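Sternside（スターンサイド）について
決算を読むのが好きな人たちの、小さな調査会社です。 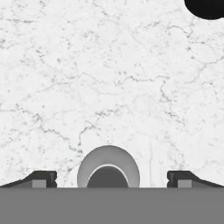 私たちがしていること

Sternsideは、上場企業の四半期決算を読み込み、個人投資家のみなさんに日本語でお届けしている独立系のリサーチ会社です。売上高や一株利益の予想と実績はもちろん、在庫の増え方、売掛金の回収日数、注記の書きぶりの変化まで追いかけます。地味な作業に聞こえるかもしれませんが、これが本当に面白いんです！前の四半期と一語だけ違う文章を見つけた日は、社内のチャットが夜まで止まりません。

現在カバーしているのは894社。食品加工、物流、包装資材といった、ニュースの見出しになりにくい業種が中心です。アナリストが数人しか付いていない会社にこそ、読みごたえのある決算書があると思っています。

はじまり

創業者のコランタン・アメル（Corentin Hamel）は、もともと食品メーカーの経理担当でした。自分で作る側だった決算書を、今度は読む側として楽しみたい。そんな思いで書き始めた個人のニュースレターが、Sternsideの原型です。今では14人のチームになり、元監査法人、元銀行員、元高校の数学教師と、経歴もばらばらです。

サービス

Tandano：決算発表の翌朝に届く速報レポートです。一社につき一ページ、予想との差とその内訳をまとめます。
Kakar：過去54四半期分の業績を並べて見られるデータベースです。無料会員の方は一日に最大1000件まで検索できます。
Chauvin：月に一度のオンライン読書会で、一冊の年次報告書をみんなで読みます（初参加の方、大歓迎です！）。7月の回は運送会社の報告書を取り上げます。

大切にしていること

調査対象の企業から報酬は受け取りません。社員が保有する銘柄を扱うときは、レポートの冒頭に明記します。予想を外したときも記事は消さず、どこを読み違えたのかを追記して残しています。なお、当社のレポートは情報提供を目的としたもので、特定の銘柄の売買をすすめるものではありません。

ご質問や「この会社も読んでほしい」というリクエストは、お問い合わせフォームからどうぞ。全員で目を通しています。

最終更新：2023年6月22日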